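Basketball Care: Inflation, Cleaning and Storage

Set the pressure before anything else. Most full-size indoor balls are stamped with a range near the valve, usually 7 to 9 psi. Use the lower half of the range for hardwood. Outdoor balls on asphalt can sit at the top of it.

Drop test

With no gauge on hand, hold the ball so its bottom is level with your forehead and let go. It should come back to waist height. If it reaches your chest, bleed it in short bursts and test again.

Needles and valves

Wet the needle with a drop of glycerin or valve oil before each use. Saliva works but leaves the rubber to dry out. Push straight in, without twisting. A needle forced in at an angle can tear the valve core, and a torn core is seldom worth replacing on a cheap ball. Keep spares. The Kokent needles sold in packs of 15 fit standard pumps and have a rolled tip that does less damage than a cut one.

Slow leaks

Inflate to the top of the range, put soapy water over the valve and watch for one minute. Bubbles at the valve can often be cured by working in two drops of oil and leaving the ball overnight. Bubbles along a seam mean the ball is finished.

Cleaning composite covers

1. Wipe off dust with a dry microfiber cloth.
2. Mix a small squirt of dish soap into a quart of lukewarm water. Wring the cloth out well.
3. Work along the channels first, then the panels.
4. Wipe again with plain water and dry for 15 minutes at room temperature. No hair dryer, no radiator.

Cleaning leather covers

Water should be kept to a minimum. Use a barely damp cloth, no soap, and follow with a dry one. Leather conditioner makes the surface slick and should be left on the shelf. For ground-in court dirt, the Ongate soft brush is stiff enough without lifting the pebbling.

Droplets and spills

Blot standing drops with a folded paper towel, pressing down. Rubbing spreads them. The same goes for the bench or counter you are working on.

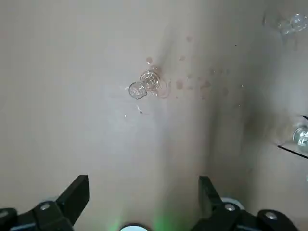 Storage

Keep balls between 50 and 80 degrees, out of the car trunk in July and off concrete floors in winter. For storage longer than a month, let out 1 or 2 psi. Open racks are better than mesh bags, which leave marks on soft covers.

Last updated Saturday, December 31, 2022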